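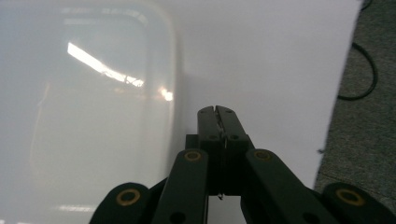

Fingers closed, brass bushings in the linkage.

I've been promising a post on the hand-held grippers for ages, and Kerstin Haugland has finally nagged me into it, so this one is all about bushings, pads and play in the linkage. If you only come here for the walking robots, see you next time!

Quick catch-up for anybody new. We have a pair of these, one for each hand, and we call them both Flikside after the label on the drawer they live in, which gets confusing. You hold one, you squeeze, the fingers close, and the camera on the tool records what you did. There's no motor in ours. I used to think that meant there was nothing to look after. I was very wrong, and I've had a lovely few weeks finding out how wrong.

The trouble began in September. Povilas Ots was picking up small parts and complained that the left tool felt "soupy". I had a go and couldn't feel it, then I closed the fingers on a strip of paper and gave it a tug, and out it slid. Same strip in the other tool, and it tore. So something was moving that shouldn't have been.

Play in a linkage like this adds up. Each arm turns on a pin, each pin sits in a brass bushing, and a tiny bit of slop at the bottom becomes a much bigger bit of slop by the time you get up to the fingertips. I'd been checking the tips (because that's where you look!) when the wear was all further down. The logbook said 1,841 squeezes on that set of bushings, though Povilas forgets to write his down, so I take that as the lowest it could be.

Getting the old ones out is easy enough. I back the pins out, lay the arms on a folded towel in the order they came off, and push each bushing through with a socket that's just smaller than the hole. Go gently. The arms are plastic, and if you lean on one at an angle it will let you know. I cracked an arm on my first attempt and spent that evening waiting for a new one to print.

Putting the new ones in is the fun part. They want to go in dead straight, so I start them by hand and finish in the vice with a bit of scrap wood either side, a quarter turn at a time. If it squeaks, stop, take it out and start again. I run a bit of 120 grit around the hole if it's really tight, but only a couple of passes, as you can't put plastic back. Then a smear of dry lube on the pin, and on with the next.

After that comes the bit I always rush and always regret, which is squaring up the fingertips. With everything nipped up loosely I close the fingers against each other, look down the seam, and tighten the pins a little on each side in turn. If the gap is wider at the top than at the bottom, one side has gone up too tight. Ojārs Rozīte does it by holding the thing up to a lamp and looking for light coming through. I do it with the paper strip, top, middle and bottom, and it has to drag the same in all three places.

Next, pads. Bare fingers are fine for thin stiff things but hopeless on anything slippery, so for tubs and bottles we put foam on the inside faces. And foam wears! It goes ragged at the edges first, then it starts to roll under itself, and one day you find half of it stuck to whatever you were holding.

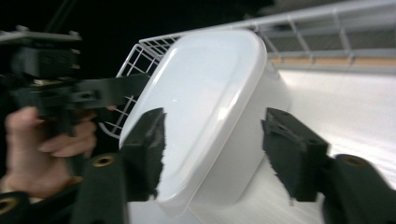

I used to change pads as soon as they looked scruffy, and I've stopped doing that. A bit of fluff along the edge does no harm at all. What matters is whether the middle still springs back, so now I press it with a thumb before each session and leave it alone if it comes up again. Old glue is the real nuisance when you do change one. I soften it with a hairdryer on low and roll it off with my finger, then wipe down and leave it overnight before the new pad goes on. Ferdinand Ruchti swears by a plastic scraper, and I have seen the scratches on his.

Kerstin asked which things I'd check if I only had five minutes, so:

Close the fingers and wiggle one tip sideways. It should feel like one solid piece.
Look at every bushing for one that's creeping out of its arm.
Open and close it slowly next to your ear. Gritty noises mean carpet fluff in a joint.
Thumb on both pads.

I've ordered a bag of 32 bushings, so both tools are getting the full treatment from now on - whether Povilas fills in the log or not. Next job is the trigger spring, which has started to ping on the way back. If you've found a quiet one that fits, please leave a comment!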